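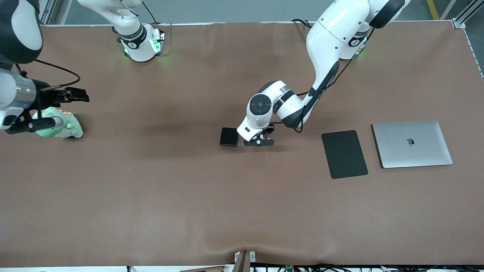 Chamado 578: braço esquerdo perde a referência ao fechar a garra

Categoria: Oficina compartilhada > Bancada > Braços

Status: aberto (de novo)

Sintoma: o direito vai até o bicho de pelúcia verde e se comporta. O esquerdo desce até o objeto preto pequeno, encosta e esquece onde fica o próprio punho. O controlador Skurkov registra o erro 189 e, com a delicadeza de sempre, sugere consultar o manual. O manual sugere consultar o log.

14h20. Reiniciei tudo. Mesmo erro, agora com mais convicção.

14h45. Troquei a fonte pela da outra bancada. Nada. Devolvi a fonte antes que dessem falta.

15h10. Voltei o firmware Melis para a versão 6. O erro passou a levar 9 segundos para aparecer, o que na minha planilha entrou como progresso.

15h50. Suspeita no cabo preto que acompanha o antebraço esquerdo: faz uma alça pequena perto do punho. Mexi nela com o braço parado e a leitura do encoder pulou. Bingo, ou quase.

16h30. Conector reencaixado, alça refeita com mais folga. Quatro ciclos sem erro, no quinto voltou.

Pendente: pedir chicote novo à Grodton e rodar a calibração do Tadinum do zero. Até lá, só o braço direito está liberado. Favor não apertar a alça com abraçadeira, já tentei em agosto.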